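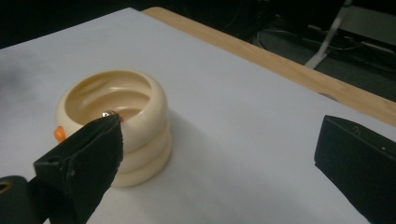 グリッパ側カメラの視野。左の指の先端がクリーム色のボウルの縁に届き、右の指は離れている。

drutano-handheld-2
手持ちグリッパ Drutano 2号機の設置、点検、修理の手引きとデータの説明

はじめに

このREADMEは、Cenosholmの作業室で使っている手持ちグリッパ「Drutano」2号機のためのものです。1号機は指の取り付け方が違いますので、この手順をそのまま使わないでください。1号機の説明は別のリポジトリ drutano-handheld-1 に置いてあります。

日本語版は私(Valentin Mayrhofer)が書きました。日本語は私の母語ではありません。分かりにくい文がありましたら、直した文をプルリクエストで送ってください。理由の説明は要りません。ドイツ語版と内容が違うときは、日本語版のほうが新しいです。ドイツ語版の更新は October で止まっています。

データだけを使いたい方は「データの内容」から読んでください。ただし「既知の問題」は、データだけを使う方も必ず読んでください。

本体の構成

2号機は、次の部分からできています。

握り部。引き金と、引き金の戻しばねが入っています。
本体ケース。指の基部と、開き量を測るセンサを支えます。
指、左右一組。表面は黒い表面材で覆ってあります。
カメラ。本体ケースの上に固定し、二本の指と作業台が同時に見えるように向けます。
ケーブル束。カメラの信号線とセンサの信号線をまとめたものです。
記録用の計算機。作業台の外に置きます。

モーターはありません。指は引き金を引いた分だけ閉じて、放すとばねで開きます。したがって、引き金の動きが重くなったときは、電気の故障を疑う前に、まず機械の部分を見てください。

左右の呼び方は、カメラの映像で見た左右です。使う人から見た左右ではありません。部品袋のラベルも、保守記録も、このREADMEも、すべてこの呼び方に合わせてあります。

作業台の準備

作業台は木の天板のものを使います。天板の高さは床から700 mmに合わせてください。脚のねじを回すと高さを変えられます。高さを変えた後は、四隅を順番に押して、がたつきがないことを確かめます。

天板の上に白い紙を広げます。紙は天板の手前の辺にそろえて、奥に天板の木が少し見えていてもかまいません。記録の途中で紙を動かさないでください。紙に折れやしわが付いたときの判断は次のとおりです。

物を置く範囲の外にしわがある場合は、そのまま続けます。
物を置く範囲の中にしわがある場合は、紙を替えます。
汚れが付いた場合は、場所に関係なく紙を替えます。

紙を替えたら、session.yaml の paper_changed を true にします。この項目は忘れやすいです。私も何度も忘れました。忘れたまま記録したセッションは、後から notes に「紙の交換、記入漏れ」と書いてください。paper_changed の値を推測で直すことはしないでください。

照明は天井の灯りだけを使います。窓の遮光幕は下ろします。机用のライトを足すと、つやのある器の内側に強い反射が出て、縁の位置が読みにくくなります。

ケーブルの通し方

ケーブル束は握り部の後ろから出して、使う人の腕の外側を通し、作業台の奥から床へ下ろします。天板の上に余りを置かないでください。紙の端に触れて、紙がずれることがあります。

床に余ったケーブルは、ゆるく輪にして、面ファスナーの帯で留めるのが正しい置き方です。椅子やスタンドの脚の近くに置くときは、脚に踏まれていないことを目で見てください。カメラの信号が数秒ごとに途切れる故障は、これまでのところ、コネクタの緩みか、脚に踏まれたケーブルのどちらかでした。

コネクタは本体側を先に差し、計算機側を後に差します。抜くときは逆の順番です。

記録前の点検

点検は毎回、同じ順番で行います。途中で中断したときは最初からやり直してください。

1. 引き金をゆっくり最後まで引き、ゆっくり放します。引っかかりがあれば「引き金が重いとき」へ進みます。
2. 指を全開にして、tools/check_opening.py を実行します。表示が OPEN になることを確認します。
3. 指を全閉にして、もう一度同じプログラムを実行します。表示が CLOSED になることを確認します。
4. 左右の指の基部のねじに、塗料の印があります。ねじの印とケースの印が一直線であるかを見ます。
5. 指の先端の金具を、爪で軽く押します。動く場合は、その指を使わないでください。
6. 指の表面材の端を見ます。ほつれが先端の金具にかかっている場合は、表面材を張り替えます。
7. カメラのレンズを乾いた布で拭きます。液体は使いません。
8. tools/view.py で映像を開き、左右の指が両方とも見えることを確認します。

点検が終わったら、保守記録の表に自分の名前と、気付いたことを一行書きます。気付いたことがない場合も「なし」と書いてください。空欄だと、点検をしたのか、していないのか、後で区別できません。

カメラの向きを合わせる

カメラの固定ねじを緩めた後、またはグリッパを落とした後は、必ず向きを合わせ直します。

まず、グリッパを調整台に置き、指を全開にします。次に view.py の画面で補助線を表示し、左の指の先端が左の補助線に、右の指の先端が右の補助線に重なるまで、カメラをゆっくり回します。両方が重ならないときは、カメラの位置が前後にずれています。無理に回さずに、固定板を外して、位置決めピンが穴に入っているかを見てください。

向きが決まったら、固定ねじを少しずつ交互に締めます。片方だけを先に強く締めると、締めている間に向きが変わります。最後にもう一度補助線と比べてください。

合わせ直した日のセッションから、calib_id を新しくします。古い calib_id のファイルは消さないでください。以前のデータを読むために必要です。

指の表面材の張り替え

表面材は消耗品です。固い縁の物を何度もつかむと、まず指の端がすり切れて、その後、面の中に小さなへこみや穴ができます。端のすり切れだけなら記録を続けてもよいです。穴から下の指が見えるようになったら張り替えます。

張り替えの手順は次のとおりです。

指を二本とも本体から外します。片方だけ傷んでいる場合も、両方を張り替えます。片方だけ新しくすると、物がつかんだときに古い側へ滑ります。

古い表面材を、指の基部の側から先端に向かってはがします。先端の側から始めると、金具に力がかかって緩むことがあります。

残った接着剤をプラスチックのへらで取ります。金属のへらは使わないでください。前に私が金属のへらを使い、右の指の面取りの部分に傷を付けました。傷は機能に関係ありませんが、今も表面材の下に残っています。

新しい表面材を型紙 parts/finger_skin.pdf に合わせて切ります。印刷の倍率は「実際のサイズ」にします。「用紙に合わせる」で印刷すると、少し小さくなります。ねじ穴の部分は、貼る前に切り抜いてください。

基部から先端に向かって貼り、布を当てて指で押します。一晩置いてから本体に戻します。

表面材はWilmontに注文しています。注文するときは、品名だけでなく、前回の納品書の写しを付けてください。品名が同じでも厚さの違うものが届いたことがあります。厚さが違うと、CLOSED の判定が出なくなります。

先端の金具

先端の小さな金具は、器の縁のような薄い部分に最初に触れるところです。緩んだまま使うと、縁に触れた瞬間に金具だけが動き、映像では指が触れているのに、センサの値は遅れて変わります。

緩みを見つけたときは、指を外して、作業用の万力に布を挟んで固定し、金具を締め直します。締め直した後に、指先から飛び出している量が左右で同じかを、平らな板に当てて確認してください。二回続けて同じ金具が緩んだ場合は、金具を新しいものに替えます。ねじ止め剤は、表面材に付くと固くなって割れますので、使う場合は表面材を貼る前にします。

引き金が重いとき

本体ケースを開ける前に、ケーブルを抜いてください。センサの基板はケースのふたのすぐ下にあります。

ふたを外すと、引き金から指の基部へつながるリンクが見えます。よくある原因は、表面材のほつれた繊維が基部の軸に巻き付いていることです。ピンセットで取り、引き金を何度か動かしてください。それでも重いときは、戻しばねの端が溝から出ていないかを見ます。

軸に油をさすことはしないでください。油が指に流れて、表面材がはがれます。以前の担当者のメモには「少量なら可」とありますが、2号機では不可とします。

データの内容

このリポジトリの data フォルダには、2号機で記録した1252エピソードが入っています。一つのエピソードは、グリッパを物に近づけ、つかみ、置き直すまでの記録です。つかめなかったエピソードも消していません。result の値が miss になっています。

対象の物は、器、小さな玩具、台所の道具などです。物の一覧は data/objects.csv にあります。色と形の言葉は、私が見て書いたものですので、統一されていない部分があります。同じ色が「クリーム色」と「白っぽい黄色」の二通りに書かれている行もあります。

各エピソードのフォルダには、次のファイルがあります。

video.mp4 カメラの映像
opening.csv 指の開き量と時刻
meta.yaml 対象の物、calib_id、結果
notes.txt 自由記述。ない場合もあります

開き量の単位はミリメートルではなく、センサの生の値です。ミリメートルに変換するには、calib_id に対応する calib/ のファイルを使ってください。tools/convert.py がこの変換を行います。変換後のファイルは元のファイルと別の名前で保存されます。

既知の問題

431エピソードは、先端の金具が緩んだまま記録した可能性があります。緩みに気付いたのが点検の手順5を加えた後でしたので、いつから緩んでいたのか分かりません。該当するエピソードは data/tip_suspect.txt に一覧があります。映像は普通に使えます。触れた時刻を opening.csv から求める用途には、使わないでください。

映像と開き量の時刻には、一定でないずれがあります。記録プログラムの版 3 から小さくなりましたが、なくなってはいません。版の番号は meta.yaml の recorder に書いてあります。

小さい物が大きい物の後ろに隠れている映像があります。meta.yaml に書いてある物は、つかむ対象だけです。後ろにある物、端に少しだけ見える物は書いてありません。

作業台の外の床、ケーブル、家具の脚が映っている映像も多いです。背景を隠す処理はしていません。

明るさの自動調整を切り忘れたセッションがあります。暗い床が広く映ると、白い紙が明るくなりすぎます。meta.yaml の auto_exposure が true のものが該当します。

部品を変えるとき

指の形、表面材の種類、カメラの位置のどれかを変えるときは、変える前に issue を立ててください。急ぎの修理で同じ部品に替えるだけなら、issue は不要で、保守記録に書けば十分です。

変えた後は、新しい calib_id を作り、調整台の上で全開と全閉を記録し、CHANGES.txt に部品名と calib_id を書きます。外した部品は捨てずに、ラベルを付けて引き出しに入れてください。データを読んでいるときに、古い指の形を実物で確認したいことがあります。

まだ書いていないこと

センサの基板の交換手順は、まだ書いていません。まだ一度も交換していないためです。基板が壊れたと思ったときは、ケースを開けたまま置いて、私に連絡してください。
握り部の分解図は parts/grip_old.pdf にありますが、ばねの向きが逆に描いてあります。直した図は作成中です。

連絡

質問と誤りの報告は issue に書いてください。日本語、ドイツ語、英語のどれでも読めます。エピソードについての質問には、エピソードのフォルダ名と calib_id を書いてください。

管理者:Valentin Mayrhofer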